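Saved layouts for a shared book catalogue
Project report, second-year group project
Stelios Sarantis, Areti Drakos, Keyvan Daneshvar
Supervisor: Stamatia Rallis
18 July 2023

1. Background

Cultside is a small web catalogue used by reading groups to keep track of the books their members own. When we took it on, it held 3736 records. Every member saw the same list with the same columns in the same order. Sorting worked on title and author only, and the sort was lost as soon as the page was reloaded.

Our task was to let each member save their own list views and come back to them later. A saved view had to remember the sort order, any filters in use and the number of records per page. Changing the set of fields was left out of scope at the first meeting, as another group had already asked for it.

2. Existing code

The catalogue is written in PHP with a single table for books and another for members. Filters were built by joining pieces of text into one query. This worked, but two filters on the same field cancelled each other out, so a member could not ask for books published before one year and after another. We rewrote this part first and it took most of May.

We also found that the tag field allowed commas inside a tag. Records brought in from the older Petridis list had used commas to separate tags, and 396 of them came through as one very long tag. Iraklis Balaskas, who looks after the server, gave us a copy of the old export and we split the tags again from that.
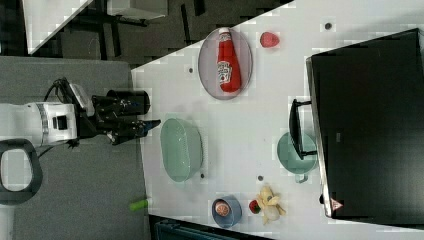
Figure 1. Robot arm beside the white table, with a green basket and a grey plate.

3. Design

A saved view is one row in a new table. It holds the member's number, a name for the view, and the settings stored as a short block of JSON. We thought about giving each setting its own column, which would have made searching easier, but we have no need to search the settings and new ones can now be added without changing the table.

Names must be unique for each member. Two members may both have a view called "To read". A member can mark one view as the default and it loads when they open the catalogue. If the default view is deleted, the plain list comes back.

Views can be shared by link. The person who opens the link gets a copy — later changes by the first member do not reach them. Areti wanted live sharing, but we could not agree on what should happen when the owner deletes the view, and we left it.

4. Testing

We tested with 13 members of the Iduler reading group. Each was asked to make a view, rename it, set it as default and share it with someone else. Making and renaming gave no trouble. Several people could not find the default setting, which was inside the edit page. We moved it to the list of views, next to the name.

One tester typed a very long view name and pushed the buttons off the side of the page on a phone. Names are now limited to 40 characters.

For speed we loaded a test copy with 2000 records and ran the same three filters before and after our changes. The combined year filter was slow until we added an index on the year column.

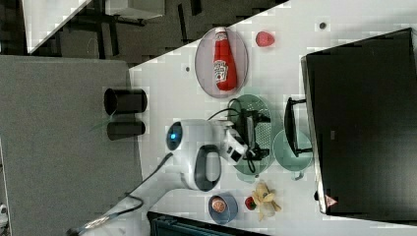
Figure 2. The arm over the tabletop, gripper above the green colander.

5. Problems left open

Filters on tags still match part of a word, so "art" also finds "party". The fix is simple for new records but would change the results of views people have already saved.

The Sidetti import tool writes dates as day, month and year, while the catalogue expects the year alone. Keyvan wrote a script that converts them, but it has to be run by hand after each import.

Saved views are not included when a member exports their data. This should be done before the next group starts. The settings block can be written out as it is, and the notes in the project folder say which file to change.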